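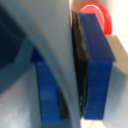 3. How people reword a search that didn't work

I came to this part of the study with a hunch, and I may as well own up to it. I thought that when a search box gives someone rubbish, they add words. I do it myself all the time! You type "kettle", you get kettle descaler, so you type "kettle electric white" and hope for the best.

So Ida Fröhlich and I went through 566 failed searches from the help pages at Gratitport, all of them logged in June 2022, and looked at what each person typed next. By "failed" I mean that no result was clicked and a new search came within 30 seconds. It's a blunt rule (someone might have read the answer straight off the results list and moved on to a fresh question), but we tried two others and they were worse -- one of them threw out nearly every search made on a phone.

My hunch didn't hold up. Adding words was common enough among people who had started with a single word, but those who began with a full sentence mostly went the other way and cut it right down. "How do I change the address on my order" became "change address", and quite often just "address". Corina Barbu read the same log without seeing our labels and sorted nearly all of these cases the way we had. Where we disagreed, it was usually over spelling fixes, which I'd been counting as new searches and she hadn't. We went with her reading in the end.

A smaller group swapped one word for another and kept everything else. I find these the most interesting by a long way, as they show you the gap between the site's words and the visitor's. People tried "refund", then "money back", then "return", while the page they were after was filed under "credits". Rainer Pfeiffer has argued for years that a decent list of synonyms beats a cleverer ranking method on a site this size, and after reading the log I'm inclined to agree with him, at least for help pages. I wouldn't stretch it to shops, where people browse far more.

Section 4 takes the same log and looks at the people who gave up after 2 tries.

Figure 2. Close view of a pale grey gripper finger.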